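3.2 Paint wear on wooden toy blocks

The second part of the study dealt with surface wear on painted wooden blocks used in day care rooms. Earlier work on toy coatings has looked mostly at chemical migration, and the mechanical side has received less attention. A coating that passes a migration test when new may still release flakes after a year of handling, and the tests in common use do not model that year very well.

Blocks were collected from two day care centers, one in Ganport and one in Borberg. Both centers had bought their sets new and had kept the purchase records, so the age of each set was known. The Ganport center washed its blocks by hand in mild soap. The Borberg center wiped them with a damp cloth and left them to dry on a rack. No block had been repainted. Sets with varnish over the paint were left out, as were blocks with printed letters.

In total, 200 blocks were examined. Each was cleaned with a dry brush, kept overnight in the conditioning room and then inspected under a side light. Marks were sorted into scuffs, smudges, chips and bare edges. A scuff was defined as a mark in the paint film that could be felt with a fingernail or that stayed after wiping. A smudge was a mark that came off with a damp cloth. This split matters because color meters respond to both – a smudge left in place is easily counted as wear.

Scuffs were found mostly on the large faces, and chips mostly at corners. Bare edges were more common on the long rectangular blocks than on cubes, which fits the way the longer pieces are used as beams and fall from a greater height. Red and yellow paint showed dark scuffs clearly. On blue and green blocks the same marks were harder to find by eye, and the side light had to be lowered before the readers agreed. Color was therefore entered as a factor in the model and is reported separately.

A rub test was run on a smaller group of unused blocks from the Mateos line. Each face was rubbed with a felt pad for 180 strokes, then turned and rubbed again across the grain. The pad was changed between faces. Rubbing alone produced a loss of gloss but very few marks of the kind seen on the day care blocks. Dropping the blocks onto a hard stone surface before rubbing gave a closer match, above all at the corners. We take this to mean that impact opens the film and later rubbing widens the damage.

Grading was done by two readers who worked apart and did not know which center a block came from. Where they differed by more than one grade, the block was graded again by Teguh Wuisan, and his grade was used. Most of these cases were faces with thin vertical marks, which one reader tended to treat as grain showing through the paint.

Figure 2. Painted wooden blocks on a marble surface. The lower red block has small dark scuffs on its top face.
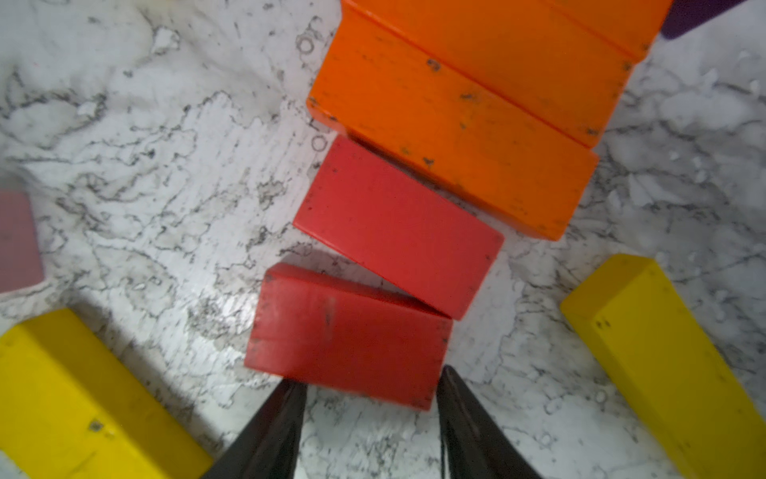 Why were smudges recorded separately from scuffs?

Smudges come off with a damp cloth and leave the paint film intact, so counting them as scuffs would overstate the wear.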